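首页 > 博客 > 机器人规范 > 仿真操作

仿真厨房双臂操作任务的记录规范：若干意见

发布日期：2/20/19　作者：本站笔者

去年五月，笔者所在小组开始为 Vullmont 项目整理一份内部规范，适用范围为仿真厨房环境中的双臂操作任务。规范至今修订到第三稿，组内意见仍不完全一致。现将笔者个人的看法整理成文，供同行参考，不代表项目组的正式立场。

首先是术语。第一稿中“抓取成功”一词出现多次，但各处含义不同：有的指夹爪闭合并与物体接触，有的指物体离开台面，还有的指物体到达目标位置。三种用法混在同一张表里，统计结果便无从比较。第三稿将其拆为“接触”“提起”“到位”三项，分别记录，分别判定。笔者认为这一改动十分必要，并建议在条文中明确：凭单帧画面只能填写“接触”一项，且仅限于夹爪与物体的位置关系清楚可辨的情形，其余两项须以完整轨迹为依据。

其次是抓取部位。对于平底锅一类带柄器具，第二稿仅要求填写物体名称，未要求区分锅沿与锅柄。复核 Pulent 批次的 300 条轨迹时，我们发现其中 139 条无法由记录本身还原抓取部位，只能逐条回放，耗费了大量工时。

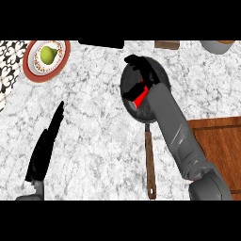
因此，第三稿第四条规定，凡带柄器具，必须注明夹持部位，并注明柄的朝向。朝向一律以台面坐标系为准，不得使用“左”“右”“靠近自己”等随视角变化的说法。视角一旦调整，此类描述即告失效，后续人员也难以追查。对于部位难以判断的轨迹，应填写“待定”，不得凭任务指令推测。

第三是未参与操作的机械臂。双臂任务中常有一侧并不接触任何物体，部分记录人员遂将该侧全部留空。笔者不赞成这种做法。留空既可能表示该臂未动作，也可能表示漏填，两者在事后无法区分。规范应要求填写“未接触”，同时保留该臂的关节数据。Edport 提供的检查脚本已能识别空字段，在最近一轮检查中查出 101 条，退回后均已补填。

第四是台面上的其他物体。餐盘、水果等与当前任务无关的物品，是否需要登记，组内争论较多。反对意见主要出于工作量的考虑。笔者的意见是应当登记，但可以从简，仅记类别与初始位置。机械臂在移动途中碰到旁边物体的情况并不罕见，若初始位置缺失，则无法判断该物体是否发生过位移。画面边缘只露出一部分、类别难以确认的物体，可登记为“未定物体”，不强求命名。

第五是抽检。现行做法为每批随机抽取 10 条，由两名人员独立复核，意见不一致时提交第三人裁定。Didenko 组曾提议改由程序自动判定，笔者持保留态度。自动判定适合检查字段是否齐全、数值是否越界，对于抓取部位一类的判断，目前仍以人工复核为宜。抽检结果应与该批数据一并归档，并注明所依据的规范版本。

另有一点涉及版本管理。第二稿期间形成的记录，不应按第三稿的字段直接改写。正确的做法是保留原记录，另建补充表，两者以轨迹编号对应。过去曾有人员直接覆盖旧文件，导致前后两次统计无法核对，此类操作今后应予禁止。

第三稿的附录尚未定稿，其中关于容器类物体的朝向定义仍有两处待议。

相关文章
仿真环境中坐标系命名的几点约定
Edport 检查脚本使用说明
Vullmont 项目规范第二稿修订记录
双臂任务中的碰撞登记办法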